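2020-06-20

Stop putting stickers on everything. Or at least stop putting them on the lid.

I mean it. I spent twenty minutes last night with a thumbnail and a bowl of dish soap, getting a label off a jar I wanted to use for rice. Got most of it. The rest is a gray smear that picks up lint and will be there until I die.

Small complaint, sure. But add it up. Every apple has one. Every mug, every picture frame, every single drinking glass in a set of 2, right on the inside where your mouth goes. I bought a cutting board from Himlow in the spring and it had a sticker on the cutting side. Who decided that? Somebody had a meeting.

## What a label is for

A label should tell me what's in the thing, what it weighs, who made it, when it goes bad. Fine. Print it on the side. Paper, weak glue, done.

What we get instead is a second label on top of the first one. The offer. The contest. The little picture. None of it is for the person who owns the jar, it's for the person who hasn't bought it yet -- and that person stops existing at the register. Ten seconds of selling, then years of me living with it.

My friend Ajith Kamath ran a spice counter for a long time and thinks I'm nuts. His view is that shelves are crowded and people grab the one with color on it. A plain tin sits there. He's probably right about that, he had rent to pay and I didn't. But he also kept his own tea in a tin he'd scraped clean, so.

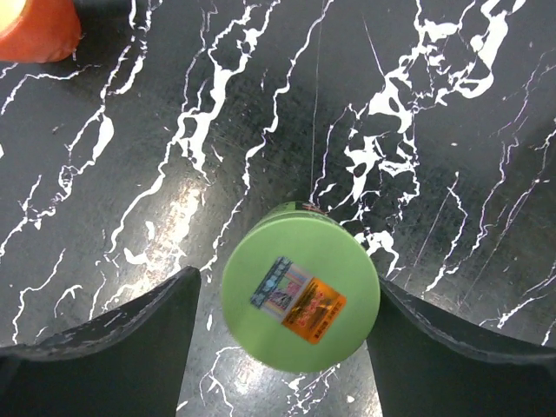 ## The glue is the problem

I could live with the ugly part if the things came off. They used to, or I remember it that way. You'd get a corner up, pull slow, and it was gone in one piece. Now the top layer peels and leaves the white fuzz behind, and the fuzz is basically permanant.

There are tricks. Cooking oil and an hour's wait. Hair dryer. Peanut butter, which works and makes you feel like a crazy person. I have a bottle of remover from Vekumer that cost more than the jar did and smells like a gas station. Think about that for a second. We buy a product to undo the other product.

And the jars get tossed. That's the part that bugs me most. Good containers, tight lids, plenty of life left, and they go in the bin becuase they look like trash with half a sticker on them. Aníbal Huaranga, two doors down from me, sells honey and switched to a paper tag on a string last September. Takes him longer. But his customers bring the jars back now and he refills them, and he says he'll never go back to stickers.

## So what do I want

Not a law. I don't need a law. Just use the cheap weak glue. Put the selling stuff on a sleeve, or a tag, or the shelf itself. Leave one side of the thing alone -- the top would be nice, the top is the part I look at when the drawer's open.

Anyway the rice is in the jar. Smear side to the wall.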